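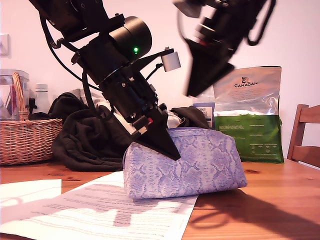
Left arm on the zippered pouch, right arm in transit. Wedge fingers on both.

From: Arif Goh
To: bench-automation list
Subject: Re: Reta two-arm kit, anyone past the demo stage?

Zulmira Torres wrote:
> We have a quote from Primstead for the Reta two-arm kit and I have to say
> yes or no before the end of August. The brochure is all rigid blocks and
> plastic cups. Our work is mixed household goods: bags, clothing, pouches,
> loose paper. Three things I would like to hear from someone who has one
> on a table:
>
> 1. Do the stock fingers cope with soft items, or do we budget for the
> Mellitis pads from day one?
> 2. How bad is the cabling? The older kit used to snag at the wrist.
> 3. Is the service plan worth having, or is it a phone number?
>
> I don't need payload numbers, I can read those off the sheet.
>
> Zulmira

Zulmira,

We have had the kit on a bench long enough to answer most of this. Kamarul Wibisono did the mounting and wiring, I did the task programs, so treat the cabling part as second hand.

Table setup first, as it affects everything else. We run on an ordinary wooden table, with both arms coming down from above. The clutter is deliberate: a wicker basket, black fabric in a heap, printed sheets under and beside the pouch, a plastic bottle, a bag of Canagan pet food standing up at the right. We tried a clean mat with items spaced out and the results told us nothing useful for planning. If Primstead offers you a demo on a mat, ask them to throw a shirt on it.

1. Fingers

The stock fingers are the black wedge type. The narrow tip is good for getting under a flap or into a fold. It is less good when the item gives way under it. On a soft pouch lying on its side, the tip comes down on the zipper line and the pouch wants to roll before the grip closes. What fixed most of this for us was approach speed. The default descent is too fast for anything padded. We cut it to 40 percent of default for the last part of the move and left the rest alone.

Over one evening Kamarul ran 18 pick attempts on soft items with the reduced descent. 2 were drops. Neither was the pouch; both were folded fabric where the tip had caught the top layer only. I would not read much into a sample that size, but it was enough for us to put off buying pads.

On the Mellitis pads: we borrowed a set from Prasetyo Nugroho, who is on this list and may want to correct me. They hold fabric better. They are also thicker, so you lose the ability to get between two items that touch, and you have to redo the tool offset every time you change over. For your mix I would start on the stock fingers and hold the money back. If more than half of your items are clothing, reverse that advice.

Loose paper is the weak point with either option. A sheet flat on the table is not something the wedge will pick up unless an edge is proud. With an item lying partly on the sheet, the sheet tends to travel when the item is dragged, so program a straight lift. Don't let the planner choose a sliding exit, which it prefers by default. The setting is under motion limits and is called "lateral exit". Turn it off.

2. Cabling

Better than the older kit, still not good. The cables run on the outside and loop down along the arm below the big cylindrical motor unit. The loops need to be long enough for the full wrist rotation, and the supplied ties encourage you to make them too short. Kamarul's first attempt went tight at the end of travel and faulted the wrist. He redid it with more slack and moved one tie point up. We have not had that fault again.

The other side of slack is snagging. A loop that hangs low will find a basket handle sooner or later. Ours did, with no damage, but the arm stopped and had to be homed. Keep anything with an upright handle out toward the edge of the work area, or add its height to the keep-out volume. The keep-out editor only does boxes, so an arched handle costs you more space than it should.

The status light on the side of the motor unit is small. Green means the drive is enabled, and that is all it means. It stays green during a soft fault, where the arm is holding position and waiting for an acknowledgment. Look at the console before you reach in, every time. I have complained about this to Primstead and been told it is "as designed".

3. Two arms at once

You didn't ask, but it matters for the quote. The coordination license is a separate line item and the brochure hides this. Without it the arms take turns: one holds still at a park position until the other has finished. With it, one arm can be down on an item while the other is crossing to the next. The free arm moves quickly, so check the clearance over tall items. An upright food bag is a fair test. It is tall, it is top-heavy once it has been opened, and a light touch from a finger at speed will put it over. We added a margin above the bag in the transit path and lost very little cycle time by it.

The license is worth paying for if your items are spread across the table. If everything sits in the middle, the arms spend most of their time waiting for each other anyway and you may as well save the money.

4. Service plan

Mixed. We took the middle tier through Teoh, who handle installs for Primstead here. Phone support was good on hardware. I rang with the wrist fault and got someone who knew which connector to ask about. On software they forward to Reta and you wait. I have had 2 tickets open on the planner; one was answered with a workaround, the other is still marked as under review.

The plan does include a calibration visit. Take it after you have settled the table layout, not at delivery. Rizal Halim's group had theirs at delivery, then moved the table, and had to repeat the whole procedure themselves from the manual. The manual is adequate for this but the camera step is out of order: do the section on lighting before the section on targets. Overhead light throws hard arm shadows on the tabletop and on any white paper, and the object detector will offer you those shadows as items until the threshold is raised.

For what you describe I would say yes to the kit, yes to the coordination license, no pads for now, and the lowest service tier that still includes the calibration visit. Get the descent speed and lateral exit settings changed before you judge it.

I can send our motion limits file if it is any use. It is for firmware as delivered, so check it against yours before loading.

Arif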